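Dec 1, 2020

Back from the open day at Nitby, feet killing me, writing this before I forget it all. Train late, missed the welcome talk, got in just as they were splitting people into groups. Mine had Jaime Abreu, who knows the Trumarex people and wouldn't stop about it.

First hall, boring mostly. A conveyor, slides. Standitz had a booth with good coffee. Then the demo floor, gray carpet, black cables, dark curtains, numbers on the floor for the stations. I liked station 4 best. No big arm doing tricks, just a person at a table with a gripper in each hand, working on a thin pink plastic bag and a green bucket. The job is bag into bucket, liner style. Sounds like nothing. Tiago Simões ran that part and said film is the worst stuff they handle, it never lies the same way twice. They want 3000 runs of it by May and have 873. Wrote that on my hand.

Asked him if you get tired. He said wrists, after 38 minutes or so he told us he swaps people out. Got a go on a spare pair, much stiffer then I thought, and you lose all feel for the plastic. Dropped my bag twice. Jaime did it first try, of course.

Lunch was cold rice. Skipped the Vieira talk. Must email Tiago about the handles, and pay Jaime back for parking.
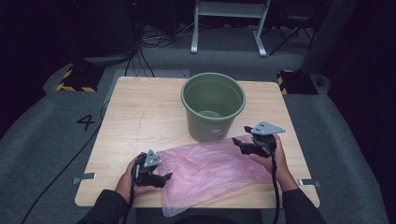
Also left my scarf on a chair by the coffee, call Nitby tomorow.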